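Workshop > Notebook > Dough and fermentation

June, entry by the bench author

Rye sour, second attempt with the Kilier flour.

Started the sour at 6 in the morning. I used 50 g of the old starter, and 324 g of flour with the same weight of water. Last time I put more water and the dough was like soup, so now I keep it equal. The flour is from the new bag, Kilier, coarse rye. It drinks more slowly than the Skolletti one. After mixing by spoon there were still dry places at the bottom, and I had to go with the spatula two times.

Room was colder than I like. I put the jar on the shelf above the Nolteck proofer, not inside, for the reason that inside it went too quick last month and got the sharp vinegar smell. On the shelf it stayed calm. By noon there were small bubbles on the sides, and the top had the cracks which I look for. Smell was a little bit like apple — good.

I want to write this down for colleagues: please do not feed the jar when you pass by and think it looks hungry. Last month it was fed by somebody in the evening and again by me in the morning, and I could not understand my own numbers. If you feed it, write it on the tape with the hour.

Main dough at 2 in the afternoon. Salt later than usual, after 4 minutes of mixing, because I forgot it on the scale. I do not think it changed much, but I note it. The dough was sticky and did not come together as a ball. With this much rye it should not, so I stopped adding flour. Before, I would add a handful, and then one more, and the bread came out as a brick.

Shaping with wet hands, into the long Kristiansen tin. The tin is still losing its coating in one corner, must be replaced or lined with paper.
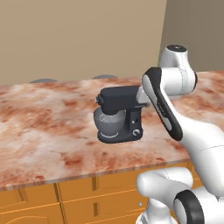
Rye has almost no gluten to develop, and long mixing only makes the paste more gluey. This is what I must repeat to myself every time. A stand mixer on a big marble countertop looks very serious, and I also like to have one, but for this dough I would let it run on slow only until no dry flour is left. For the wheat buns it is another story, there I need the full time. Marble I would keep for the buns too, rye paste on a stone I prefer to avoid — so much scraping.

Baked hot for the start, then lower. Crust is dark, one crack along the side, so probably the proof was short. I do not cut it until tomorrow.

To try next: same sour, longer proof in the tin, salt at the beginning. Ask for the price of the bigger Kilier bag. Clean the lid of the jar, it is glued again.

Contact the workshop | Copyright Workshop Notebook | Back to top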